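掃海艇スカタックの航海情報システム更新、2か月遅れ ウェンデール港で足止め続く

ウェンデール港を母港とする掃海艇「スカタック」(Skatach)の出港が、また延びた。水曜の朝に予定されていた沖合での試験航海は中止。艦橋の航海情報システムの更新が終わっていないため。作業の遅れはこれで2か月になる。

地元の海上警備当局によると、更新の対象は電子海図、レーダー画像の重ね合わせ、船舶自動識別装置(AIS)の受信表示の三系統。旧システムは港内の混雑時に表示が遅れることがあり、以前から乗員の不満が出ていた。昨年の秋には、港口ですれ違う漁船の位置が画面上で数秒ずれて出た、との報告も上がっている。事故にはなっていない。

請け負ったのは船舶電装のカルテオ(Kalteo)。同社の説明では、陸上での試験は9月に一度済んだものの、艦に積んだ段階で旧式の配電盤との相性に問題が見つかったという。部品の取り寄せに時間がかかり、そのまま次の点検期間に入ってしまった。現在は岸壁に横付けしたまま、夜間も含めて作業が続いている。

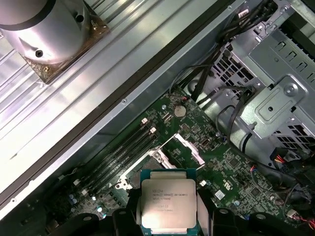
第29号 2面

当局は今回の遅れについて「任務に支障は出ていない」としている。ただ、スカタックが抜けた穴は同型の僚艦が埋めており、そちらの乗員の休暇が先送りになっているのは確か。港の組合からは、交代の予定をはやく示してほしいと声が出ている。

もうひとつの焦点はAISの扱い。警備当局の艦艇は任務中に位置情報の発信を止めることが認められているが、ウェンデール沖のように貨物船と漁船が入り交じる水域では、かえって危ないという意見が根強い。水先人の団体は先月、港口から一定の範囲では艦艇も常時発信とするよう求める要望書を出した。集まった署名は3141人分。漁協の関係者が多いという。

当局側の回答はまだない。内部では、昼間だけ発信する案と、港湾管制にだけ位置を知らせる案の2案が検討されているもよう。後者は管制の負担が増えるため、港湾側は慎重だ。管制室の当直は現状でもぎりぎりの人数で回しており、夜間は無線の応答が遅いと漁業者からたびたび苦情が出ている。新しい仕組みを入れるなら人も増やしてほしい、というのが港湾側の言い分。

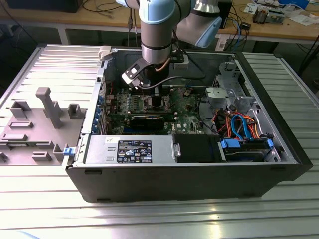
スカタックの更新費用は当初の見積もりを超える見通しになった。カルテオは超過分の一部を自社で持つとしているが、割合は交渉中。議会の防衛分科会では、機材をまるごと入れ替える今の契約方式に疑問の声も出た。市販の機器でやるべきだという意見で、側面カバーを外せば基板にも電源にもドライブにも手が届くデスクトップ機のように、艦橋の機器も中を開けて必要な部品だけ替えられるようにしておけば、岸壁に何週間もつないでおかずに済んだのでは、という趣旨。これに対し当局は、塩害と振動があるので陸の機械と同じにはできないと答えている。議論は次回に持ち越しになった。

同じ時期に更新を予定していた支援船「メッツ」(Mets)については、スカタックの結果を見てから着手することに。メッツは浮標の敷設と引き揚げが主な仕事で、冬場は荒天のあとの点検で出番が多い。更新が冬にかかると代わりの船がなく、当局は春まで待つことも含めて考えているとのこと。旧システムのままでの運航になるが、速力が遅く港内が中心なので問題ないとの見方をを示した。

漁協は当面、スカタックの試験航海が決まりしだい、時刻と海域を前日までに無線で流すよう求めている。刺し網の時期と重なるため。前回の試験では連絡が当日の朝になり、網を上げきれなかった船が出た。当局は前日の夕方までに知らせる方向で調整中。

試験航海の新しい日程は未定。決まりしだい、港の掲示板と管制の無線で告知される。なお試験当日は港口の西側で一時的に航行が制限される予定で、小型船は東側の水路を使うことなる。釣り船の出入りも同じ扱い。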